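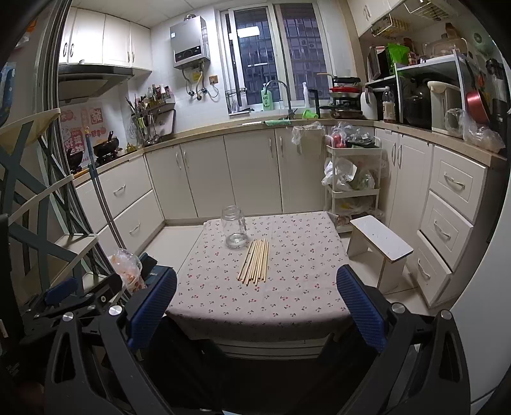
# Grimell Small Kitchen Notes

These notes belong to the Grimell collection, which is about setting tables in small kitchens. The present part covers one task: chopsticks and a glass jar on a table with a cherry cloth. Peninah Wanyama wrote the first version in November and I keep it up to date.

## The things

- **Table:** low, covered with a pale pinkish cloth with small red cherries and dark leaves. Please do not iron the cloth. The fold creases should stay.
- **Jar:** clear glass, threaded rim, no lid. It starts empty.
- **Chopsticks:** light wood, in one bundle beside the jar.
- **Stool:** small, with a white top, at the right of the table.

## The task

Put the chopsticks into the jar, standing upright. The jar may be moved, but it must finish on the cloth. A chopstick that falls on the floor is noted as `dropped` and stays there until the end of the round.

## Records

The full collection has 2,000 rounds, and 1,059 of them use the jar. The column `surface` says `cherry` for this cloth. In older files it can say `cloth1`, with the same meaning.

## Known problems

Gerd Wendt found 11 rounds with a wrong start time. They are marked `check` and I did not correct them yet.

Corrections please to Vojtěch Štěpánek.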